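Table-clearing robots get better in simulation, but homes and stores will wait

Kettler, October

A robot arm that can clear a cluttered table one item at a time is still not ready for an ordinary kitchen, according to results released this month by Perner, an automation company based in Kettler. The company ran its control software through 237 simulated table-clearing tasks and said the arm finished 200 of them without help.

The remaining tasks ended in a dropped item, an item left behind, or a time limit that ran out before the arm was done. Perner counted all of those as failures, including cases where only one object was still on the table.

The company makes handling equipment for small warehouses and has been working on household and retail chores for the past two years. It said the work is research and that it has no home product on sale and no date for one.

In each task the software is given a room with a table, a mixed set of objects and a short written instruction, such as an order to move a piece of fruit or to put everything that fits into a box. The objects change in size, shape and position from one run to the next. The software has to pick out the right item, choose where to take hold of it, lift it clear of whatever is beside it and set it down in the right place.

Fruit and boxes were handled well. The arm did best with items that are firm, keep their shape and stand apart from their neighbors. Bottles were picked up reliably when they stood alone, but the failure rate went up when two were placed side by side, leaving little room for the fingers to go in between. Perner said the arm sometimes closed on both at once and sometimes pushed one over while reaching for the other.

Cloth was the weakest category. A folded towel could usually be moved. A crumpled one gave the software trouble, both in deciding where the edge was and in getting it off the table without dragging other things along. Laundry and wiping up were left out of the test entirely.

Time is the other problem. A simulated table with 9 objects on it took the arm 17 minutes to clear in one of the longer successful runs. Much of that went to planning between moves, when the arm is not moving at all. Perner said it has since shortened the pauses but has not yet repeated the full set of tasks with the faster version.

The tasks were run in simulation because it is cheap and because nothing gets broken. A room can be reset in an instant, and many rooms can be run side by side overnight. The drawback is well known in the field. Simulated objects do not bruise, leak or stick to a damp surface unless someone writes that into the program, and the friction between a finger and a piece of fruit is an estimate. Software that does well on a screen often loses ground when it is moved to a real arm.

Perner said it expects that to happen here. A smaller set of trials on physical equipment is to begin at its workshop in Kettler, using the same kinds of objects. The company did not say how many tasks it plans to run or what score it would consider good enough. It said the first real trials will be limited to rigid items, with cloth added later.

The results drew interest in Drotton, where the grocery chain Prundow runs its main store and has been looking at machines for back-room work. Prundow said it took part in drawing up the list of chores and supplied notes on how its staff sort produce, return stray items to the shelf and break down mixed cartons. It has not bought any equipment and has not agreed to.

The chain said the job it would most like to hand over is the sorting of returns, the carts of goods that customers leave at the registers or in the wrong aisle. The items are varied, they arrive in no order, and they have to be looked at one by one. A worker who knows the store can empty a cart in a few minutes while answering questions from customers along the way.

Measured against that, Prundow said, the current machine would be too slow during opening hours. It might be of use at night, when the aisles are empty and a cart can take as long as it takes. The store would still need someone on hand to deal with anything dropped, and the chain said it is not clear that the sums work out if a person has to be in the building anyway.

Fresh produce raises a separate question. Soft fruit has to be held firmly enough that it does not slip and gently enough that it can still be sold. The simulated tasks recorded whether an object was moved to the right spot and did not record how hard it was squeezed. Prundow has asked for grip force to be added to the next round, and Perner said it will be.

In homes the list of open questions is longer. A store has level floors, fixed shelves and regular lighting. Kitchens differ from one house to the next, and the same kitchen is different at breakfast and at dinner. An arm fixed in one place can only reach what is in front of it, so a useful household machine would need a base that moves, which adds weight, cost and more ways to go wrong. The arm in the Perner tasks does not travel around the room.

Safety has not been tested in any formal way. The simulated rooms contain no people walking through and no pets. Some of the tasks do place a model of a human hand among the objects, and the software is expected to leave it alone and work around it. Perner said a run is marked as failed if the arm touches the hand at any point. It did not give a separate figure for how often that happened, and said the number will be included in a longer report due next year.

The company also said that written instructions were a source of mistakes. When a task named an object that appeared more than once on the same table, such as an apple, the software did not always choose the one that was meant. Adding a word about size or position helped in most cases. An instruction such as "tidy up," with no further detail, was not attempted, as there was no agreed way to score the result.

Some chores that people often ask about are outside the scope of the work. Loading a dishwasher calls for handling wet and breakable things at awkward angles. Making a bed needs two arms and a long reach. Cooking involves heat and knives. Perner said it has no plans to take on any of these in the coming year and would sooner finish the table tasks properly.

For shop floors, the company sees the first use as a fixed station in a stockroom, where goods are brought to the arm in a tray and sorted into bins. That setup avoids the need to move around and keeps the machine away from customers. Similar stations are already common in large warehouses, but those mostly handle packaged goods of known sizes. A neighborhood store has fewer items of each kind and more that are loose or oddly shaped.

Price was not discussed in detail. Perner said the arm itself is a standard part and that most of the cost today lies in the software work and in setting up each site. Prundow said any machine it took on would have to run for several years without major repair, and that its stores do not have technical staff.

The chain's workers in Drotton have been told about the project. Prundow said no jobs are tied to it and that hours at the store will not change as a result of the tests. It plans to send two people from the stockroom to Kettler once the physical trials are under way, to watch the arm at work and to suggest objects for it to try.

Perner will run the full set of simulated tasks again before the end of the winter, this time with the faster planning software and the grip measurements in place. The room layouts will stay the same so that the two sets of results can be compared. New objects, including bagged goods and items in soft packaging, will be scored separately.
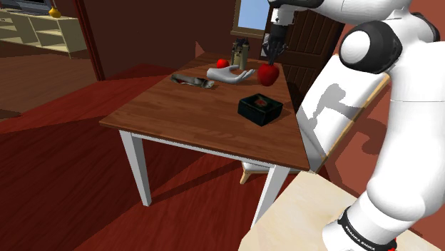 A simulated robot arm holds an apple over a table in a computer-rendered room.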